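4.3 Comparing Two Grippers on the Kanow Bench

Do this section after the arms are homed and before anyone gets attached to a favorite gripper.

1. Mount the Graster gripper on the left arm and the Khoury gripper on the right. Tighten all 5 screws on each flange.

2. Set both grip force limits to 183 in the Allavura controller. The factory value is 700, a number chosen by someone who never had to buy replacement fingers.

3. Jog the arms inward at low speed until the grippers face each other with the center pole between them. Stop short of contact.

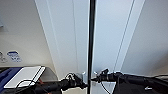

4. Check the gap on each side of the pole by eye, then on the controller. If the two disagree, believe your eye and redo the homing in 4.1.

CAUTION: Never close both grippers on the pole at once. Each arm will assume the other is wrong – and will hold that opinion with force.

5. Close and open the left gripper 355 times, then back it off fully and do the same with the right. Log missed grips by hand. The controller's own log is an optimist.

Note: A full run takes over an hour. Keep cables clear of the wrists the whole time.

6. Swap the grippers between arms and repeat from step 2. If the misses stay with the arm, go to 4.4.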